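Eluned Humphreys
November
Print this thread | E-mail this thread

Gripper week at Trevport. Two sets of fingers, one bench, me with a cold. Going to post as I go so the notes exist somewhere other than my sleeve

What's on trial: the Briritz fingers we've had since spring, chunky, slanted tips, hard faces. Against them the Krishnan ones, thinner, rubber pads, cost more than my bike

Same arms, same controller, same wrist cameras for both. Only the fingers change. I've been burned before by swapping the controller in the same week and then having no idea what fixed what

Task list is dull on purpose. Pick up a round thing. Pass it to the other hand. Put it down in a flat box. Repeat until the end of the day or the end of me

1162 tries logged over the whole trial so far, both sets together. Don't get excited, a lot of those are the arm going home and having a little think

First impression of the Briritz: wide opening, very forgiving. You can be well off centre and the slanted tips still shove the object into the middle. Lovely for cans

Second impression: that shove is also the problem. Anything light gets pushed before it gets gripped. Clear plastic boxes skate off like they've seen a ghost

Krishnan: the pads grab early and hold on. Too well. Letting go of anything smooth, the object comes back up with the finger for a moment and then drops where it likes

Myung-ja Ban wants force numbers. I've got force numbers, they're rubbish, the zero drifts after lunch. Will redo in the morning when the room's cooler

Ok cameras. Bigger deal than the fingers I think. Head view is great for "where's the box" and useless for "is it touching". Wrist view the other way round, and it blurs as soon as anything gets a move on

Clear plastic on a pale table is a pig for both. You get an outline and a shadow and that's your lot. Depth just gives up and hands you the table

Head view then wrist view, same bench:

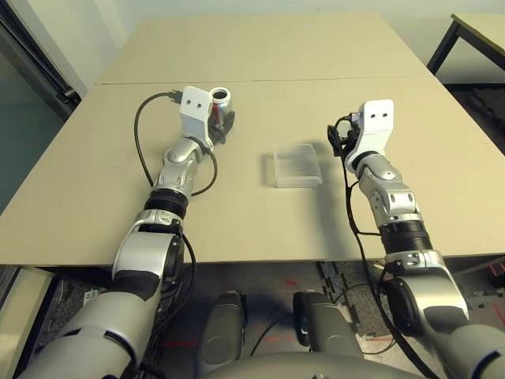
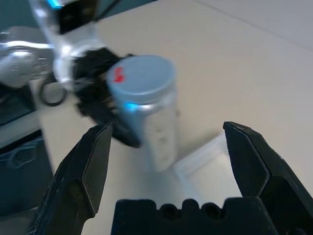 Ha-rang Byun replied that I'm blaming the fingers for a timing fault - if the second hand closes while the first is still moving, any pad will look sticky and any hard face will look slippery, so put a pause in before the handover and run both sets again.

Annoying. Probably right. Putting a pause in

Pause is in. Started with half a second, which the controller rounded up to one because of course it did. Handovers look calmer already but I've only watched a few so shush

Right, Briritz with the pause: 18 handovers, 2 drops. Both drops were the light tub, none on the cans. Much better than before tea

Krishnan with the pause: 18 handovers, 5 drops. Did not see that coming. Four of the five were on the let go, not the grab. The pads are peeling off slowly and the receiving hand gets dragged along with them

So the timing fault was real AND the pads are sticky. Everybody gets a biscuit

Things I'd tell past me, no order. Dust the pads. A wipe with a dry cloth changes the Krishnan results more than any setting I touched

Tape the cables further up the arm. Loop at the wrist looks tidy when you park it, then the wrist rolls and it's tugging on the camera plug. Lost a good chunk of yesterday to a camera that kept dropping out and it was the plug, it's always the plug

Don't tune opening width by eye from the wrist camera. Lens makes the fingers look wider than they are. Use calipers like a grown up

Lids with a shine on them. The light off the arm bounces back and the tracker decides that's the edge of the object. Matte tape helps. So does turning the strip down, if your firmware lets you (mine doesn't, asked Cisevham, waiting)

Jalen Dunleavy asking about speed. Same for both sets, a bit under half of what the arms can do. Tried it faster and the wrist view is soup. Not worth it till I've got a shorter exposure sorted

Shorter exposure means more light, more light means more glare on the clear stuff. Round and round we go

Someone asked whether you can mix them, Briritz on one arm and Krishnan on the other. Yes and I want to. Hard fingers to give, soft fingers to recieve. Then the sticky let go only matters at the box, where there's time to be slow

Mounting is the faff. The two sets don't share a bolt pattern so it's an adapter plate, and the plate adds length, and then the hand-eye calibration is off and you're back with the checkerboard for an hour. Printed one plate, it flexed. Second one's thicker, on the printer now

Price, as people keep asking. Not putting it on here, they both quote per site. The Krishnan pads are a wear part though and the Briritz faces aren't, so work that out over a year before you fall in love

Wear so far: the Briritz tips have scuffs, nothing that matters. Krishnan pads have a shiny patch where they meet the can rims. Will keep an eye on whether the shiny patch grips less. That might even be a good thing??

Young-sook Jeon's suggestion for the let go: open a tiny bit, wait, then open properly. Peels one edge first. Tried it by hand from the pendant and it does seem to come away cleaner. Needs scripting before I belive it

Scripted. Ran out of afternoon. The log is half Krishnan with the two-step open and half me forgetting to switch it on, so it goes in the bin

Where I am tonight: Briritz stays on both arms for cans and tubs. Krishnan goes back on for the flat box work, with the two-step open. Mixed pair as soon as the plate's done printing

Settings file is in the shared folder, the one called grippers_new, not the one called grippers_new2. Please don't tidy them

Plate's finished. Slightly warped at one corner. Sanding it. More tomorrow

Contact | © Eluned Humphreys | Back to top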